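How to compare two grippers on a two-armed robot without fooling yourself
Filed under: Workshop guides
By Natnael Admasu

Welcome back, and thank you for all the kind notes about the cabling guide! This one has been on my list since January, when the folks at Birnberg asked me which fingers they ought to put on their picking robot and I realized I had no fair way to answer them. I had opinions, of course -- I always have opinions -- but opinions are a poor thing to spend somebody else's budget on.

So here is the method I use now. It takes a morning, it needs nothing fancy, and you can stop halfway for coffee without spoiling anything.

Step 1. Pick parts that disagree with each other

A gripper that loves a small block may hate a big shiny cover. Choose a few shapes from your real work and keep the same ones for the whole trial. I like round metal discs, square blocks, and curved plastic covers with a lip, which between them will upset nearly any set of fingers sooner or later.

Step 2. Set up the shelf and the bin

Put the parts on a shelf the robot can reach without leaning, with the small things on the lower tier and the big covers up top. The bin goes on the floor in front, raised a little on a flat box if your robot is on the tall side. Then drive the arms to your starting pose and save it. I name mine Bainbridge, after the street I grew up on, and I return to it before every single attempt.
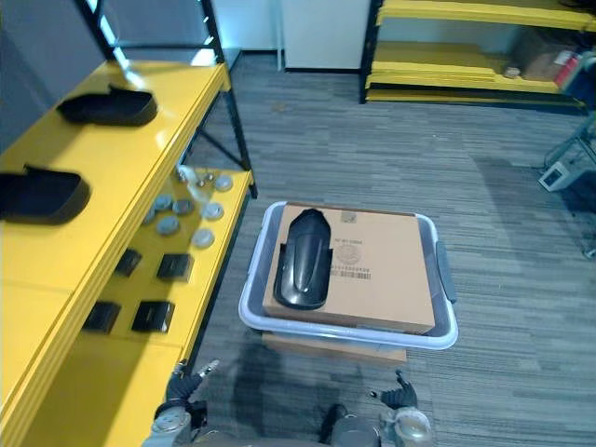
Take your time with the lighting, too. Glossy surfaces throw bright streaks, and a head camera can mistake a streak for an edge. If your picks keep landing in the wrong spot, try dimming a lamp before you go blaming the fingers (I once lost a whole Monday to a lamp).

Step 3. Run the same attempts with each set

Do 13 attempts per part with the first set of fingers, swap, and do 13 more. Write down each result as clean, clumsy, or dropped. I keep the log in Clondel, the little note program we use here, but a pencil does the job just as well. Please don't adjust the closing force partway through a part. If you must change it, start that part over.

Step 4. Try the big part with both arms

Single-hand picks only tell you so much. For a large shell, bring in one hand from each side, close gently, and lift slowly before you tilt. Watch whether the fingers settle against the edge or creep along it, and listen for the plastic creaking.
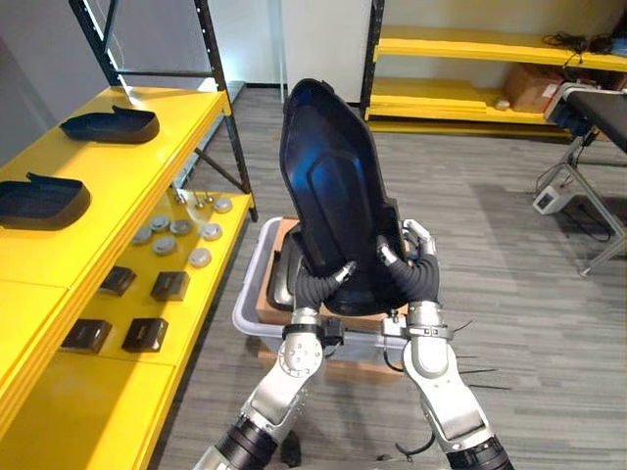
Both grippers on the large black shell, held over the bin.

Hold the part up for a slow count of 4, then lower it back down. If one hand lets go early, note which one, and check that arm's joint settings before you decide anything about the gripper.

Step 5. Read your log kindly but carefully

Across all our trials we have logged 688 attempts, 355 of them with the soft ribbed fingers we call the Barnuvau set. I read the clumsy column first. Drops are easy to spot, but clumsy picks are the ones that slow you down all afternoon.

If your log looks odd, send it along with your closing force and starting pose, and I'll gladly take a look. The next guide covers changing fingertips.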